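Xiaoyan Hou stopped the flower line at Skoltier after the arm dropped 9 stems in one shift. The fault was in the gripper. "It reported closed when it was still open," she said. "So the arm moved off with nothing, or with a stem half held."

She went through 114 logged picks and found the same false signal in four of them. A worn cable at the wrist was replaced. "The drops don't bother me much. What bothers me is that a person could reach in, thinking the fingers had finished moving."
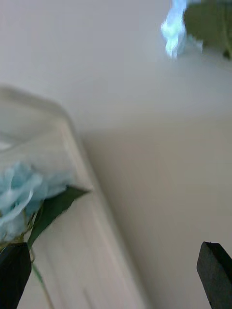

CURDALE, 30th May – The arm is back on artificial flowers at reduced speed, and Hou wants two clean weeks before she raises it. "If it misreads again, we stop again," she said.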